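Section 8: Cable and gripper check, Udis bench cell

Do this check after any change to the gripper mounting, and again before the cell goes back into automatic.

1. Stop the program and switch the arm to manual at reduced speed.

2. Look over the bolts on the metal flange between wrist and gripper body. Tighten any loose ones in a cross pattern.

3. Seat the gripper cable by hand. The connector is green - do not use pliers on it.

4. Jog the arm slowly through its working poses over the cup rack. Watch the black cables at the wrist in each pose.

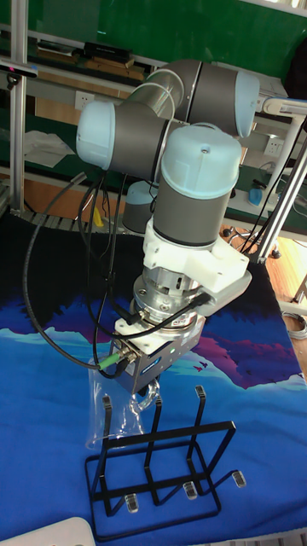
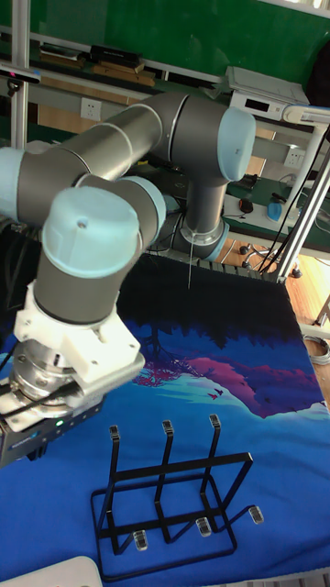
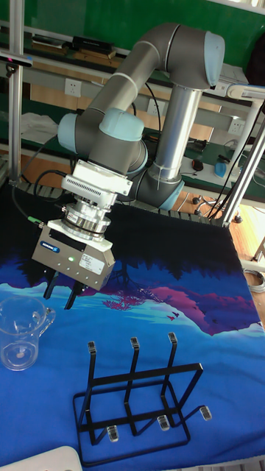 Gripper above the table in three arm poses. The green indicator is lit in each.

5. If a cable pulls tight or catches at any point, stop jogging. Back off and re-route it with more slack.

CAUTION: Keep hands clear of the fingers whenever the gripper is powered.

6. Save the poses as program 439 and enter the check in the Grernov log.

Note: The cloth must lie flat under the rack. Smooth out wrinkles before teaching any new position.

Revised 2020-02-11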